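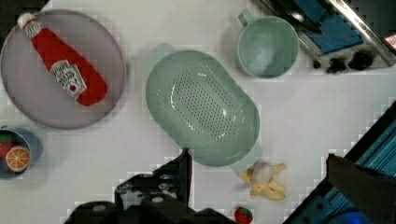

## Fixing a gripper that won't let go

Our Ferix arm kept hugging the toy strawberry after every open command, and finding out why was so much fun!

1. Hit the e-stop and cut power before your hands go anywhere near the fingers.
2. Log the jaw position. Ours stuck at 600 when "open" should read 883.
3. Check the finger bolts. Nandi Shezi found one overtightened (sneaky!).
4. Back it off, re-home, then run 200 empty cycles at low speed.

Still sticking? Swap the finger pads next.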